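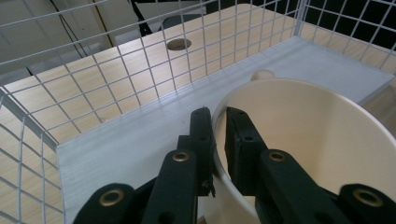 Cups and How They Are Made
A reading page for young visitors, from the Lallinbridge Museum of Household Things

A cup is one of the oldest tools people use at home. Long before there were plates or forks, people needed something to drink from. They used shells, hollow gourds and their own two hands. Later they learned to shape wet clay and bake it until it turned hard.

What are the parts of a cup?
The edge at the top is called the rim. The sides are called the wall, and the flat part at the bottom is the base. Some cups have a handle. Many do not. A cup with straight sides and a round opening has a shape called a cylinder. A soup can is a cylinder too.

Why is the rim rounded?
Your lips touch the rim every time you drink. A sharp edge would hurt, so cup makers smooth the rim before the cup is finished. On a clay cup this is done with a damp sponge. A rounded rim is also less likely to chip when it bumps against something hard.

How is a clay cup made?
Clay is dug from the ground and cleaned. The potter shapes it by hand, on a spinning wheel, or in a mold. The cup must then dry slowly -- if it dries too fast, it may crack. Next it goes into a very hot oven called a kiln. Most clay cups are also coated with glaze, a thin layer that turns to glass in the heat and keeps drinks from soaking in.

Cups at the museum
The museum cares for 805 cups. Of these, 372 came from the Jirurgate pottery, which closed when its clay pit was used up. The smallest holds only 8 spoonfuls of water. They are kept in the Long Gallery, on the ground floor.

Nataša Halilović, who looks after the collection, teaches all new staff to lift a cup with both hands and never by the handle alone. Old handles can be weaker than they look.

Words to know
Glaze: a glassy coating on clay.
Kiln: an oven for baking clay.
Potter: a person who makes things from clay.

Try it at home
Ask an adult before you begin. Choose two cups of different shapes. Fill one with water, then pour the water into the other. Does it all fit?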